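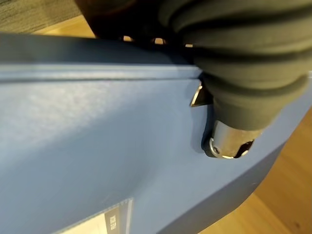
Nah dran: der Greifer am blauen Kunststoff.

Lesezeit: 3 Minuten
Drucken | Per E-Mail senden

Der Ordner war nicht schwer. Das sagt Maximiliano Toledo gleich als Erstes, noch im Stehen, die Jacke halb aus. »Deswegen hat auch keiner damit gerechnet. Bei schweren Sachen passt man auf.«

Toledo leitet bei Prisard die Erprobung. Zweiarmige Roboter für Büros, Ablage, Schränke auf und zu, solche Dinge. Im Mai ist dabei etwas schiefgegangen. Verletzt wurde niemand, eine Schranktür war hin und der Versuchsbetrieb stand neun Tage still. Jetzt läuft er wieder, und Toledo redet darüber. Schnell, mit vielen halben Sätzen.

Was ist passiert? Der Roboter sollte einen Ordner in einen Schrank stellen. Die linke Hand meldete festen Griff, die rechte auch. »Beide Hände sagten: hab ich. Die rechte hatte aber nur noch die Kante, und die Kante rutschte weg.« Der Arm fuhr trotzdem weiter nach unten, traf die offene Tür und drückte. 265 Millisekunden hätte es bis zum Abschalten dauern dürfen, so stand es in der eigenen Vorgabe. Es dauerte 3172. »Drei Sekunden. Das klingt nach nichts. Stellen Sie sich mal daneben, wenn es knirscht.«

Abgeschaltet hat am Ende ein Mensch – über den Not-Halt. Toledo nennt den Namen der Kollegin nicht, sie wolle das nicht.

Die Suche nach der Ursache ging erst in die falsche Richtung. Man verdächtigte die Kraftsensoren, die kommen vom Zulieferer Clendetti. Die waren in Ordnung. »Da haben wir vier Tage verloren und uns hinterher entschuldigt.« Der Fehler saß in der eigenen Software, im Modul Brana, das die Meldungen der beiden Hände zusammenführt. Brana nahm bei Widersprüchen den letzten gültigen Wert und wartete auf einen neuen. Kam keiner, wurde weiter gewartet. Und der Arm fuhr.

Wer das so gebaut hat? Er winkt ab. »Das war ich mit. Die Regel stammte aus einer Zeit, wo wir auf dem Tisch geübt haben, ohne Schrank, ohne Türen. Da fällt der Ordner halt hin.«

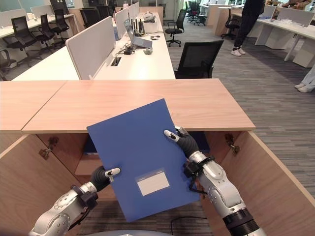

Einstellen von oben: Beide Hände halten den blauen Ordner über dem offenen Schrank.

Geändert wurde danach einiges. Widersprechen sich die Hände, hält der Arm an, ohne Nachfrage. Die Abschaltung läuft jetzt auf einem eigenen Rechner von Moya, getrennt von Brana. Und bevor ein neuer Softwarestand in die Büroräume darf, muss er 200 Durchgänge am Stück schaffen, davon etliche mit absichtlich verrutschtem Griff. »Das nervt alle. Mich auch. Beim letzten Stand sind wir drei mal kurz vor Schluss rausgeflogen und haben wieder bei null angefangen.«

Glatter Kunststoff sei weiter das Problem. Pappe gehe besser, Papier im Stapel sei eine Katastrophe. Der Schrank macht es nicht leichter: zwei Türen, die Scharniere innen, wenig Platz für die Handgelenke. Ob man nicht einfach weichere Greifer nehmen könne? »Haben wir probiert. Dann hält er den Ordner sanft fest und merkt noch weniger, das er rutscht.«

Strittig ist im Team der Abstand. Toledo will, dass während der Bewegung keiner in Reichweite der Arme steht, Punkt. Andere finden das unpraktisch für ein Gerät, das später zwischen Schreibtischen arbeiten soll. Entschieden sei da nichts. »Im Moment gilt meine Regel. Fragen Sie im Frühjahr nochmal.«

Die kaputte Tür hat er behalten, sie lehnt bei ihm im Büro hinter dem Regal. Dann klingelt sein Telefon, ein Durchgang ist abgebrochen, Nummer weiß er noch nicht. Er muss los.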